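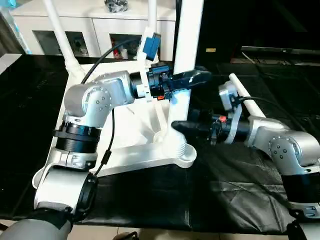
Visiting St Cadoc's Shrine, Clulcombe: your questions

Do I have to be religious to come?
Not a bit. I'm Gerardo Umali and I look after the visitors' side of things, and I'd say plenty of the people I chat to are just out for a walk and fancied a look (you're very welcome!).

How old is it?
The well is medieval, but the chapel over it dates from 1889. The old one fell into a sad state and the stone went into barns over at Plotcombe.

Can I join the pilgrimage?
Please do! We set off from Plotcombe church on 9th September at 10am and it takes 2 hours if you don't dawdle, which I always do. Boots are a must, the bit by Galli Farm is boggy whatever the weather.

Is there a bus?
Yes, the 173 stops at the bottom of the lane. It doesn't run on Sundays.

Can I bring a group?
Up to 20 at a time, as the chapel is tiny. Drop Dexter Belmonte a line first. He keeps the diary and he'll sort out a talk if you'd like one.

Can I take water from the well?
Yes, bring your own bottle. Please don't drink it, though.

Are dogs allowed?
In the grounds, on a lead. Not in the chapel during prayers.

When do you close for winter?
At the end of October. The gate to the well stays open all year.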